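Search this site Enter your keywords

Handout 4: String extraction and language fallback

Walach stores page text as keyed strings. The course site, Requena, has 763 keys, of which 56 contain plurals. Keep markup out of the string wherever possible.
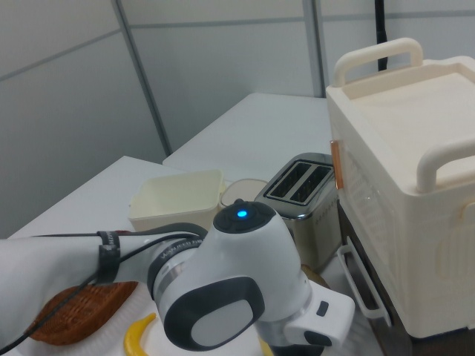

Storuvow's reply on the course board was that splitting a sentence around a link leaves the translator with two halves and no word order to work with. Use one string with a placeholder.

Fallback runs from regional variant to base language to source. A missing key must never print its own name.
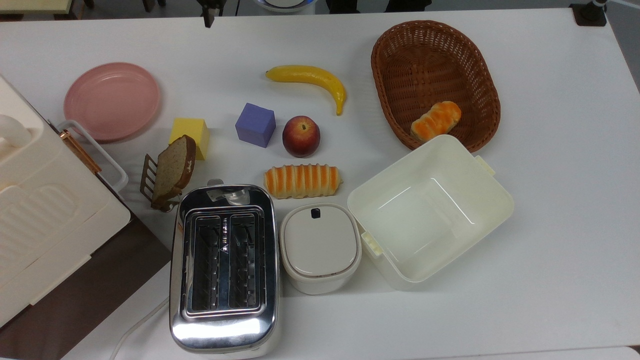

Allow for growth. Labels under 25 characters often double in length – set widths in the style sheet to suit, and test at 100 per cent zoom first.

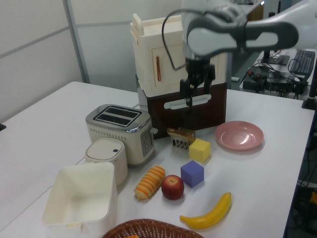
Dates and currency go through the Gulomix formatter, never through the string file. Exercise 2 is due on Monday.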